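Open shelving unit

An open shelving unit is a piece of storage furniture made up of compartments with no doors on the front, or with doors on only some of them. Found in homes, shops, offices, studios. Also called open shelves, cube shelves, pigeonholes (when small) or just "the shelves". Where part of the unit is closed off by a door, often a glass one, it is sometimes sold as a display unit or a part-glazed unit.

This article covers units with a box or grid layout. For single planks on brackets see Wall shelf. For tall units made for books see Bookcase.

Contents
1 Layout
2 Part-glazed units
3 Wall mounting
4 Use against brick
5 Colour and finish
6 Use in rooms
7 Care
8 Regional names
9 See also

Layout

Most units are built as a grid. Uprights run top to bottom, shelves run across, and the boxes between them are the compartments. Common grids are two by two, two by three, three by three, and long single rows. Compartments can all be one size or mixed. Mixed sizes are more often seen in older units and in ones made to order.

The back may be open or closed. An open back shows the wall behind and makes the unit lighter to lift. A closed back stiffens it, stops things falling down behind, and hides plugs and wires if there are any. Some makers fit a back panel to the upper boxes only and leave the bottom row open.

Depth matters more than people think when buying. Too shallow and plates or folders stick out over the edge, too deep and things get lost at the back. Units sold for paperbacks are too shallow for records.

Part-glazed units

A part-glazed unit has open compartments and one or more glass doors. The door is usually to one side, less often in the centre. Glasses, china and anything that gathers dust goes behind it, everyday things go in the open boxes.

Door tops may be square or arched. The arched top is the older look and is still copied. Slats, bars or stripes are often set inside the arch, partly for looks and partly to break up the glass. The handle tends to be plain: a small knob, brass or painted, on the side away from the hinges. Larger doors have a catch or a key as well.

The Mohammadi pattern is a part-glazed layout with the door on the left and six compartments to the right of it. Named after the workshop that first listed it. Copies with the door on the right are sometimes given the same name, wich collectors object to.
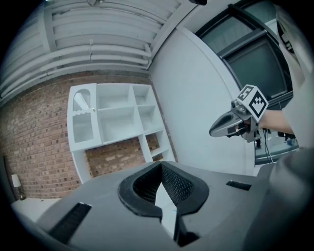 White open shelving unit with a glass-fronted door, against a red brick wall.

Wall mounting

Units are either floor standing or hung. A hung unit leaves the floor clear and can be set at any height. It also puts all the weight on the fixings, so the wall has to be sound.

Three methods are in general use:

Rail. A metal strip is screwed to the wall and the unit hooks over it. Quick, easy to level, and the unit lifts off again for painting.

Split batten. Two strips of wood cut at a slant, one on the wall, one on the back of the unit. Strong. Holds the unit a little way off the wall.

Direct fixing. Screws straight through the back or through a bar under the top. Simple, but only works if the holes land somewhere solid.

A glass door adds weight to one side. Fixings should be closer together on that side, and the unit checked with a level after the door goes on, not just before. A unit that is slightly out of true will let the door swing open by itself.

Typical widths run to 1000 mm for a hung unit and 2000 mm for a floor standing one. Wider than that and it is normally made in two parts and bolted together.

Use against brick

Bare brick is a popular backing for white shelving, mostly for the contrast. It brings some problems. Brick is seldom flat, so the unit touches in a few places and gaps show elsewhere. Packing pieces are put behind the fixings to bring it level. Old brick may be soft and crumble round a plug.

Drilling into the brick gives the strongest hold where the brick is good. Drilling into the mortar is easier to repair later, the hole can be filled and nobody will see it. Opinion is divided and probably always will be. The Tukwood fitting sheet says brick for the top fixings and mortar for the bottom ones.

Brick dust is another nuisance. Unsealed brick sheds a fine red grit that shows up badly on pale shelves, especially in units with an open back. A clear sealer helps. Has to go on before the unit is hung.

Outside walls can be damp. A small air gap behind a closed back is advised, 15 mm being the usual allowance.

Colour and finish

White is the commonest colour for painted units. It suits most rooms, shows off what is on the shelves and makes a dark corner look less so. It also shows marks. Eggshell and satin wipe down better than matt.

Other finishes are oil, wax, varnish, stain and bare metal. Units with a glass door are nearly always painted the same inside as out, though a darker inside was in fashion for a time.

Use in rooms

Living rooms: books, plants, framed photos, a radio. Lamps are more often kept on a table or cabinet nearby than on the shelves, as the compartments are low and the shade gets close to the shelf above.

Kitchens: jars, bowls, mugs. Open compartments near a cooker get greasy and need wiping often.

Shops and cafes: stock, cups, things for sale. Part-glazed units do well as the good pieces can be shut away but still seen.

Converted buildings: old works, mills and warehouses turned over to other uses often keep the bare brick, and pipes and ducts are left on view along the ceiling, sometimes painted white. Household furniture is used in such rooms to make them feel less bare. The Midholm style, a loose term in the trade for white painted furniture set against red brick, comes from conversions of this sort.

Care

Dust from the top down. Take everything off now and then and do the corners. Glass is cleaned with a damp cloth and dried straight off, keeping water out of the joint between glass and frame. Slats inside an arch are awkward, a dry paintbrush is the usual answer.

Brass knobs go dull. Polish off the door if posssible, as polish leaves a white mark on paint.

Heavy things go low and near the uprights. A long shelf with no upright under the middle will sag in time. Shelves of 600 mm or less between uprights rarely do. A sagging loose shelf can be turned over.

Check wall fixings once a year. Any gap opening at the top means the unit should be emptied and taken down.

Regional names

"Box shelves" is heard widely. "Pigeonholes" mainly for letters and paperwork. "Momunon" began as a product name for a hung grid unit and is used by some dealers for any grid unit without legs. "Dresser top" is used for a part-glazed unit taken from a dresser and hung by itself, and sometimes, wrongly, for new ones.

See also

Bookcase
Display cabinet
Dresser
Split batten
Wall shelf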